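Mar 21, 2019
To: cell-planning list
Subject: Re: Budget lines for the second arm cell

> I have the draft equipment plan open and I can't make the end effector
> lines add up. There is one line for the arm from Nernmont, one for the
> gripper, and then a lump called "fixtures and sundries" that is larger
> than the gripper. Can it be broken down before the order goes to
> purchasing? Also, do we need both cameras per cell, or is the wrist
> camera enough for the writing work? If we can drop one I would like to
> put the money towards a spare set of fingers.

Breakdown below, then the cameras.

The lump was my doing. It held five things which ought to have been separate lines from the start: the board and its mounting, spare fingers, cabling, consumables, and the allowance for pen holding. I have split them in the revised sheet. The total for the cell is unchanged.

Board and mounting. The quote from Berrada is for the board, the brackets and delivery, valid for 90 days. It does not include fitting. We fit it ourselves or pay their day rate, and I have assumed we do it. Please do not swap in the cheaper matt board from the same quote without a trial. Glare is a nuisance on the glossy one, but we have no figures for how well ink wipes off the matt one.

Pen holding. At present the marker is held directly in the standard fingers with tape on the barrel. It costs next to nothing and I would not want it in a cell that other people have to run. The Kekum project asked for a printed sleeve with flats on two sides, so that the fingers close on the same place each time. Drirkosance will make these in batches of nine. One batch per cell is on the sheet, with no second batch until we know how they wear.

For those who have not been near the cell, the work we are budgeting for:

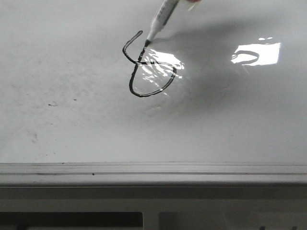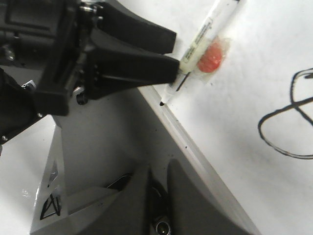
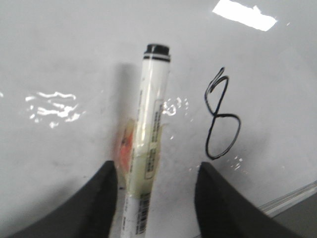
Writing task on the whiteboard. First from the fixed camera, second and third from the wrist camera.

On dropping a camera: I would keep both. The wrist camera gives the fingers and the pen at close range and is the one we use for checking the grip. It is a poor choice for judging a whole line of writing, as the view moves with the arm and the gripper takes up a good part of it. The fixed camera keeps the same view of the board throughout, so two runs can be compared without any correction for arm position. Reflections show up in both, so losing one camera does nothing for that problem. A diffuser over the lights might, and I have added a line for it, marked optional.

If something has to go, I would take it from the following, in this order:

1. The diffuser. We can try tracing paper first.
2. The longer cable set. The short set reaches if the controller sits under the bench, though access is awkward.
3. The second batch of board cleaner and cloths. They can come out of general stores.

Spare fingers should stay in. The lead time from Nernmont was 167 days on the last order, and we had one pair in hand for the whole of that period. A cell with no fingers is idle and still takes up the floor. I have put 2 spare pairs on the sheet. One pair would be defensible for the first year if purchasing pushes back.

Not on the sheet, and it needs an owner: the mains supply for the second bench. The existing outlet is shared with the compressor. I would rather not discover the effect of that on the controller after delivery. If it has to be a new circuit, it comes out of the building budget and needs its own request, with a drawing.

Timing. The order can go in two parts. The arm, gripper and spare fingers are the long items and should go first. The board, sleeves, cameras and cables can all follow later without holding anything up, provided the Berrada quote has not lapsed. On the current plan the cell is meant to be running by December, and that leaves very little slack if the fingers take as long as last time.

Two questions back to the list:

- Does anyone object to buying the same gripper again? A different model would mean a new sleeve drawing and separate spares, and I have not costed that.
- Should markers be a consumable on the project code or on general stores? They are small money, but at the moment they are charged to both and I cannot tell from the ledger how many we get through.

Revised sheet is in the shared folder under the same name as before, second tab. Leave the first tab alone, it feeds the summary.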